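Frequently Asked Questions
Kotmont Missions Weekend

Registration

Do I have to register if I am only coming to the Sunday session?
Yes. The Sunday session is free, but each person attending needs a name badge, and badges are printed from the registration list. Children under five do not need a badge.

Can our church register as a group?
Groups of 20 or more may register on one form. The form asks for a group contact, who receives all notices and picks up the badges at the welcome desk. Changes to a group list can be made by email until registration closes at the end of February.

What is the refund policy?
Registration fees are refundable until registration closes. After that, a registration can be transferred to another person but not refunded. Meal tickets follow the same rule.

I registered but did not get a confirmation.
Check the spam folder first. Confirmations are sent to the address on the form, and in group registrations that is the address of the group contact. If nothing is found, write to Dilani Akanda at the registration office with the name used on the form.

Lodging

Is lodging included in the fee?
No. Lodging is booked separately. Host homes are available for visiting missionaries and for students traveling from outside the Kotmont area. All others are asked to use the Dirnton guest house or a local motel.

How are host homes assigned?
Thongchai Onsri matches guests with hosts by arrival time, allergies, and need for ground-floor rooms. Assignments are sent one week before the event. Guests are placed for the full weekend - single nights cannot be arranged.

What does a host home provide?
A private bedroom, bed linen, breakfast, and a ride to the morning session. Towels are not always provided. Guests should tell the host directly if they expect to return after 10 p.m.
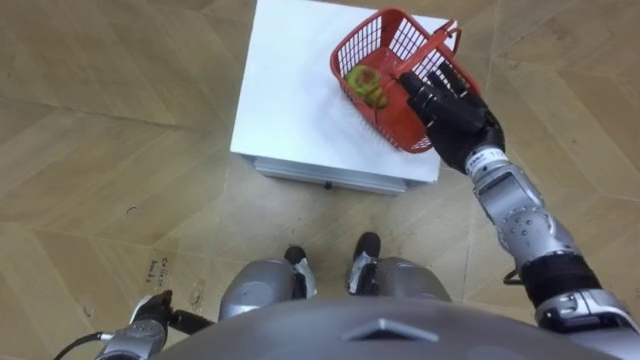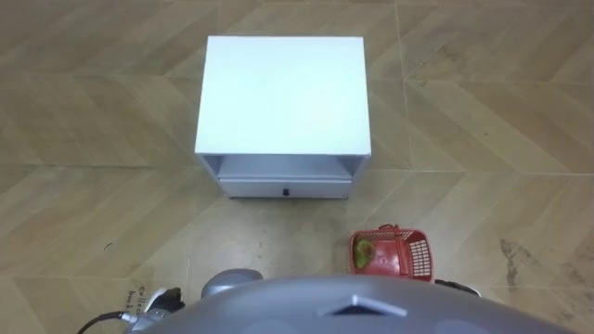
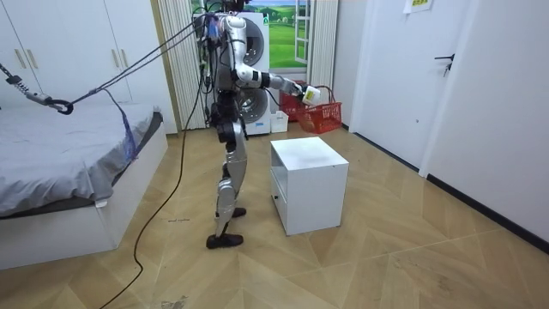
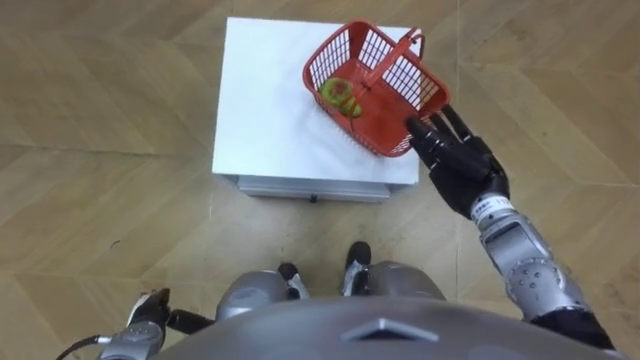 Exhibits

How does a mission agency reserve a booth?
Use the exhibitor form. There are 40 booths in the lower hall, assigned in the order in which completed forms are received. An agency that exhibited last year does not have a claim on the same location.

What comes with a booth?
One table, two chairs, and one shared power outlet. Internet access is available in the lower hall but is not reliable enough for video. Exhibitors showing video should bring it on a local drive.

May exhibitors sell items?
Books and crafts may be sold if the income goes to the agency or to the workers it supports. Prices must be marked. Raffles are not permitted.

May exhibitors collect contact details?
Yes, with a sign-up sheet or a tablet. Badges may not be scanned or photographed for this purpose.

Program

Who selects the speakers?
Amnuay Thongdee, the program coordinator, takes suggestions from supporting congregations through the summer. Suggestions should include a recording of at least one full talk.

Are the seminars translated?
Plenary sessions are translated into Thai and Spanish by headset. The supply is limited to 100 headsets, and an ID card is held until the headset is returned. Seminars are not translated unless the schedule says so.

Is there a program for children?
The children's track runs during all plenary sessions, for ages five through eleven. Parents sign children in and out at the side entrance. Younger children stay with their parents - the room behind the balcony has a speaker feed and space for strollers.

Are recordings available?
Audio of plenary talks is posted about a month after the event. Talks by workers serving in restricted areas are not recorded, and attendees may not record them.

Offering

Where does the offering go?
The Sunday offering is divided equally between the Somboon Training Fund and the travel fund for first-term workers. Event costs are paid from fees and booth rental. Receipts are mailed to donors who use a marked envelope.

Can I give to a specific missionary?
Not through the event offering. Gifts to an individual worker go through that worker's sending agency.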